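Toltport Sorting Study: Frequently Asked Questions

Last updated February 22, 2019

What is the study about?

We want to know how much a robot arm gains from practice on soft, uneven objects when the people teaching it don't all work the same way. The task is simple to state. Leaf sprigs and flower heads have to be picked up one at a time and placed in the right basket. Most earlier work on sorting used blocks, cans or boxes, which hold their shape when a gripper closes on them.

Why artificial plants?

Real ones wilt and tear, and no two days would be alike. Artificial sprigs can be used again and again, and they still have the parts that make the task hard: thin stems, glossy leaves that point in all directions, and petals that snag on each other.

How is a trial set up?

One basket goes at the left end of the table and the arm works from the right. The sprigs are spread by hand. We don't mark positions on the table, so the layout changes every time.

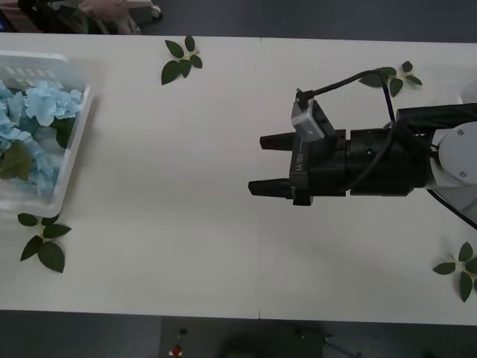
Four leaf sprigs on the table, blue hydrangeas in the basket, gripper open.

How many demonstrations did you collect?

The full set has 1732. Of these, 528 were kept back for testing and never used in training. The rest were split by operator so we could train on one person's style or on a mix.

What counts as a success?

A sprig has to end up fully inside the basket. If a leaf hangs over the rim but the stem is in, we count it. If the gripper lifts two sprigs at once, the trial fails even if both land in the basket. Each trial has a limit of 30 seconds per sprig.

Did mixed training do better?

Yes, on new layouts. The mixed model picked up sprigs near the table edges more reliably than any model trained on one operator. On layouts close to the training ones there was no clear difference. The mixed model was also slower - it tended to pause over a sprig before choosing which side to grip.

Where does it still fail?

Mostly on sprigs that lie against the side of the basket, where the fingers have little room. Crossed stems are the other weak point. We plan to collect more of both in July.

Does the arm use touch?

No. The model gets camera images and joint positions. We tried adding a force reading from the gripper, but the leaves are so light that the signal was mostly noise.

Can I get the data?

The training part is open to any research group on request. Please write to the Toltport lab through the contact form and say what you plan to use it for. The test part stays closed so that results from different groups can be compared.

What is Skostari?

Skostari is the name of our training code. It runs without the arm, so you can train and check a model on recorded data first.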